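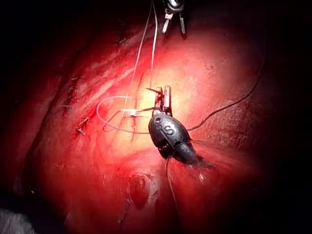
Two-jawed instrument over a tissue surface.

Nuttall Papers is an imprint of Trudby Press that publishes short books on medical ethics, the history of surgery and the care of the sick. The books are written for general readers as well as for students and clergy. Most run to 100 pages or fewer and are sold both singly and in boxed sets of four.

History

The imprint was started by Emrys Kemeys, who had edited the press's religion list and wanted a place for essays too long for a journal and too short for a full book. Its first title, The Patient Hand, was a study of how surgeons in the nineteenth century wrote about touch in their private letters. The first printing of 600 copies was sold mainly through seminary and hospital bookshops. A second printing followed the next April with a corrected index.

Kemeys remained general editor for the first three sets. He was succeeded by Bello Olatunji, a former hospital chaplain who had written one of the early booklets, A Rule for the Night Ward. Under Olatunji the list moved toward present-day questions, among them consent, the use of machines in the operating room, and the duties of families at the end of life. Older subjects were kept on, and each set still includes at least one historical title.

Format

The books are small paperbacks with sewn bindings and plain gray covers. Notes are placed at the end, followed by a short reading list. Early volumes carried no illustrations. Beginning with the third set, each volume has a single plate facing the title page — usually a photograph or an engraving from a medical collection.

Authors are asked to avoid technical terms where an everyday word will do. A glossary is printed only when the general editor thinks one is needed, and only three volumes have had one.

Related series

A companion series, the Budow Readers, reprints older texts with new introductions. It is edited separately but shares the same design and order form. Translations of several Nuttall titles have been issued by Karkska, a small house that also distributes the Readers abroad.

Reception

Reviewers have generally praised the clear writing and low price of the series. Some have found the treatment of law thin, and one review of A Rule for the Night Ward objected that its final chapter was drawn almost entirely from sermons. Olatunji revised that chapter for a new edition, released on Monday, November 13, 2023. The original text remains available in the first boxed set.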